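Section 4: Cable packing cell – snags, dropped coils and the Duan stop

This section covers the fault that has cost Jollon cells more time than every other fault put together. It applies to two-arm Kesero installations running the Pisard packing routine, where cables go into tuck-lid cartons. If your cell packs anything stiffer than a power cord, skip to Section 5 with our envy.

4.1 What goes wrong

A coiled cable does not want to be in a carton. The arm places it, the jaws open, and a loop stays hooked over a finger joint. The arm then retracts as programmed, taking the cable, the carton and sometimes a binder clip along for the ride. Pisard sees a retract that pulls harder than it should and raises a Duan stop. Both arms freeze where they are and the panel shows CODE 200.

Firmware dated before February does not raise the stop. It carries on to the next carton with great confidence. Update it before you read any further.

CAUTION: A frozen arm is holding position under power. A snagged cable can be under tension and will whip when it comes free. Keep your face out of the line between the gripper and the carton.

4.2 Before you touch anything

1. Press the emergency stop. The Duan stop is a software hold and does not remove power from the arms. Customers have argued this point with us and we have not changed our minds.

2. Wait for the wrist lights to go out, then lock the main isolator and keep the key in your pocket.

3. Look at both grippers from the side of the table. Check for loops caught behind the finger joints. Check the gripper's own cable as well, as it is also black and has been cut by mistake by people in a hurry.

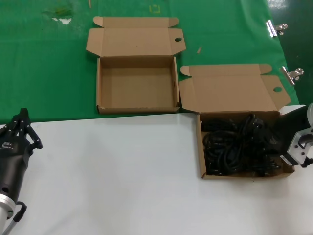
Figure 4-1. Two open cartons between the grippers. The carton on the right holds the cables; the one on the left is empty.

4. Note which carton was being filled and which was next. You will be asked for this in 4.4, usually after you have moved them both.

4.3 Clearing the snag

5. Support the coil from below with one hand. Lift the caught loop off the finger with the other. If it won't lift off, use the hand release on the gripper body to open the jaws a little at a time.

NOTE: Do not pull the cable. Pulling tightens the loop behind the joint and turns a short job into a gripper strip-down, described in Appendix B at a length nobody has enjoyed.

6. Lay the coil back in the carton with the plug inside the walls. A plug hanging over the edge is the most common cause of a second stop straight after the first.
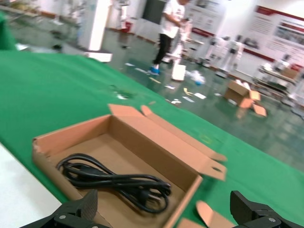
Figure 4-2. Black power cord coiled inside the carton, seen from the gripper. The lid is folded back.

7. Inspect the carton. Torn corners are acceptable for a test cycle but should not be shipped. Replace any carton with a crushed wall or a lid that won't lie back, and put the old one in the recycling, where it can do no further harm.

8. Clear the mat. Splinters, scraps of card and torn flaps all upset the height check, and Pisard will report a fleck of cardboard as a collision with the same urgency as a real one.

9. Check that the mat is flat and its clips are tight. A mat that has crept toward the arms shifts every carton with it, and the place point ends up on a carton wall.

10. Walk the floor inside the guarded area. Pick up packets, bags and paper before anyone slips on them. The reset procedure does not include this check, and neither, in our experience, does anyone's memory.

4.4 Restarting

11. Leave the guarded area, close the gate and restore power. Acknowledge CODE 200 at the panel and enter the carton positions you noted in step 4.

12. Select JOG – SLOW and raise each arm clear of the cartons. Close the jaws fully and hold the gripper over the mat for the zero check. The jaws must meet along their full length. If you can see daylight between them, stop and go to Appendix B after all.

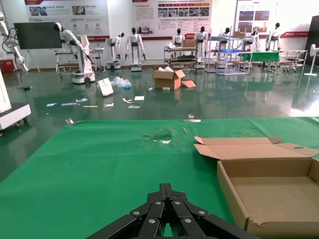
13. Run 2 empty cycles, then 4 with a cable. Stay at the panel for all of them. If CODE 200 comes back during these cycles, do not raise the force limit to make it go away. The limit is there for your fingers, and one site that raised it now owns a very expensive carton flattener.

14. Write the stop in the cell log with the counter reading. One Jollon cell reached cycle 1,328 before its first entry, and we suspect the log more than we admire the cell.

Section revised 7 Apr 2025. Replaces the single paragraph headed "Cable jams (rare)".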